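Denine – soaking and sorting notes for the socket drawer

Working notes plus a folder of photos. Covers the old loose sockets from the Brollard workshop, what got washed, where it went after. Updated when I remember.

## What's in here

- `notes/` – one text file per tray, short
- `photos/` – 106 pictures, not all of them good
- `list.csv` – one row per peice, size where I could read it
- `skip.txt` – things I gave up on

List has 70 rows at the moment. More to come, there's another tin under the bench I haven't opened.

## Columns in list.csv

| column | what goes in it |
|---|---|
| `id` | number on the masking tape |
| `kind` | socket, extension, adaptor, other |
| `size` | as stamped, blank if worn off |
| `drive` | measured, not guessed |
| `tray` | which soak it went through |
| `home` | drawer it lives in now |

Blank means blank. Please don't fill sizes in from what the neighbours in the drawer are, I did that the first time and had to undo a whole evening of it.

## Washing

Shallow tray on the floor, clean water, just enough to cover the bottom. Long bits laid down, short ones however they land. Small batches. If the water goes grey, tip it and start again.

Grease first, with a rag and a drop of washing-up liquid in a separate tub. The tray is for the rinse only. Old toothbrush for the grooves and the ridged bands, cotton bud for inside the hex end. 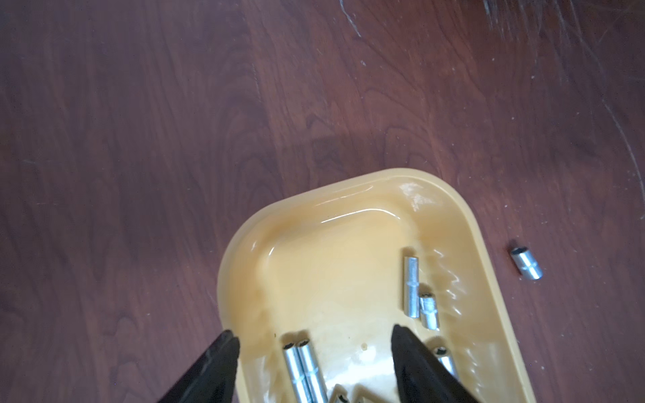

*Sockets in the yellow tray, shallow water, on the wood floor.*

Drying matters more than the washing. Towel, then open end down on newspaper, then the airing cupboard overnight. Wipe of light oil before they go in the drawer. Did one lot on a Sunday and left them in the water till teatime – rust freckles on two of the cheap ones. They're marked `spotted` in the notes.

## Where things live

Top drawer: metric, small to large, left to right.
Second drawer: imperial, same order.
Third: extensions, adaptors, anything long.
Ernen tin: odd ones with no stamp. Also the spark plug socket becuase it doesn't fit anywhere.

The Dierckx rail is full. Don't force more on it, the clips go.

## Known problems

- 4 rows have the wrong tray number, from before I started taping them. Left as they are.
- Photo names don't match ids in the early batches. Match by tray.
- Some sizes read off under a lamp with reading glasses on, so 16 and 18 may be mixed up here and there. Check with a bolt.
- Wet metal is shiny and the stamps vanish in photos. Size always comes from the list, never the picture.

## To do

- open the other tin
- new labels for drawer two
- relabel early photos (July, if I get to it)
- work out what the piece with no square drive is for

## Using this

Copy whatever you like. If you're sorting your own, take the table and leave the rest, my drawers won't be your drawers. Corrections to the list welcome, put the id in the first line.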